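About Us

Gredard started with a borrowed projector and a bedsheet, in the back half of a shop that used to sell lamps. Simão Bettencourt and Aurora Cordeiro had both been working on other people's movies for years (he was an assistant editor, she kept continuity on set) and they wanted somewhere to show the small pictures their friends were making and couldn't get anyone to program. The first night they put out every chair they could find and ran three shorts and a rough cut. People stayed until well past midnight talking about the rough cut, and the director went home and changed her ending. We still think about that night a lot when we're deciding what to do next.

These days we are a production company, a 144-seat screening room and a film school, all under the same roof, and on a busy evening it can be hard to tell which one you've walked into. We like it that way! The students tear tickets, the editors come down to see what the audience laughs at, and more than one of our features was cast from the line at the coffee counter.

The production side is run by Ilídio Bastos, who joined us after our second feature and has kept us more or less on schedule ever since. We've made eight films together so far. The one people usually know is Patrício, our comedy about a retired bus driver who takes over a village soccer team, which played in more towns than we ever dreamed it would and paid for the new roof. Gunero came next, a quieter movie and a harder one to sell, and it's the one most of us would pick if we had to pick. We're now in the middle of Wirent, a family drama that takes place almost entirely over meals, with a script that Aurora has been carrying around in one form or another since before there was a Gredard. 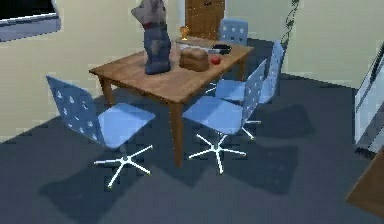
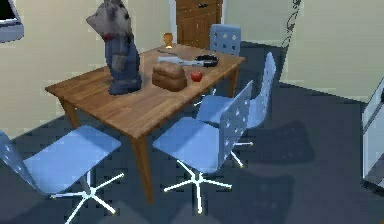 Our school grew up alongside the movies, and it now takes in new students every September for a course that lasts nine months. Beatriz Garcia heads it, and she teaches the directing class herself, mostly by asking questions and then waiting a long, long time for the answer. She is a great believer in starting small. Her first assignment hasn't changed in years: two people, one conversation, one room, and no music to help you out. A wooden dining table with a loaf of bread on it is plenty to build a story around, she tells them, so long as you know who is hungry and who is too proud to reach. Some of the best work to come out of the school has been a version of that first assignment, and we show a handful of them before the main feature whenever the running time allows.

We keep classes to a size where everyone gets to direct, everyone gets to hold the boom, and everyone has to sit through notes. You don't need experience to apply. You do need to have watched a lot of movies, good and bad, and be willing to talk about why they worked on you. Former students have gone on to cut trailers, write for television, manage theaters and, in one happy case, come back to teach our sound class.

The screening room is Américo Azevedo's kingdom. He has looked after the booth since we moved into this building, and last year he ran 264 shows for us, from brand-new documentaries to old musicals that he insists must be played loud. If you have a favorite you'd like to see on a big screen, leave a note in the box by the door. He reads every one, and he has been known to write back.

We're always glad to meet people, whether you have a script in a drawer, an actor's reel you'd like us to look at, or just a free evening. The box office opens at 5 p.m. on show days, and there is usually somebody around the school office well before that. Come in, say hello, and stay for whatever's playing.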